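Bench help wanted at Hikside - taking apart and rebuilding old desktop computers

Hi! I run the Hikside workshop, the small refurbishing bench at the back of the Mansilla building, and I'm looking for 2 part-time people who like the inside of a computer as much as I do. We take in retired office desktops, strip out what's dead, keep what's good and send the finished machines on to schools and reading rooms. Last year we got through 400 of them, and I'd love to do better this time (my back would also love some company).

Most of your day would be towers. You lay one on its side, take the panel off and work your way in - cables first, then cards, then drives, then whatever is left. Some cases are a joy and come apart in your hands. Others were clearly designed by somebody with very thin fingers. I keep a notebook of which is which and you're welcome to add to it, rude remarks included.
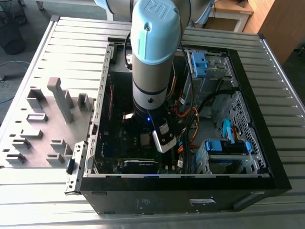 A black tower on the slotted work table, side panel off, with the graphics card and the blue drive bracket still in place.

You don't need a certificate. If you've swapped a drive or added memory at home and the thing still started afterward, we can talk. I'd much prefer somebody patient who labels their screws to somebody fast who ends up with a cup of leftovers! Decent eyesight (or decent glasses) helps a lot, as the print on some of those stickers is tiny. You should also be okay lifting a full tower from the cart to the table.

The job is 20 hours a week, mornings from 8:30, starting in June. You'd be paid by Harnura, who handle payroll for everyone in the building, and I'll give you the hourly rate when you write, before you spend any time coming over. Tools, gloves and wrist straps are all here. Coffee is here too, but it stays on the other side of the room, please.

We log every part in Holex, our stock list. It's a bit clunky but you'll have it down in a morning. At the moment I have 83 towers waiting on the shelves, so there'll be no standing around wondering what to do.

To apply, send me a few lines about the last computer you opened up and what you found in there. No cover letter, and a résumé only if you have one handy. Drop it in the Hikside mailbox by the Mansilla front desk, or use the contact form on this site and put "bench" in the subject line. I answer everyone, usually in the evening.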